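Civics 1: National Days and Public Memory
Handout 4, 16/01/2026

A national day marks an event the state wants its people to remember. Most mark independence, a constitution or the end of a war.

Read the Lilia packet, pages 1 to 30, before class.
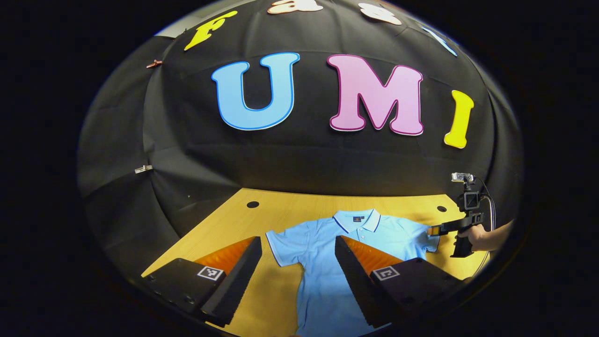 Terms to know: sovereignty, republic, founding date, commemoration.

The date is often disputed. In the Esisgate case, one side wanted the day of the declaration and the other the day the last troops left, in November. Both dates were kept until the law changed.

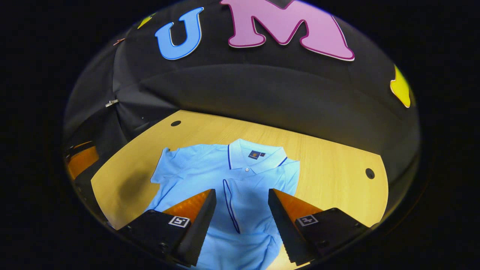

Speeches on these days tend to thank the dead first and turn to present problems after. Mark where the turn comes in the Jacobs reading, p. 298.

Written response: 200 words, due next class.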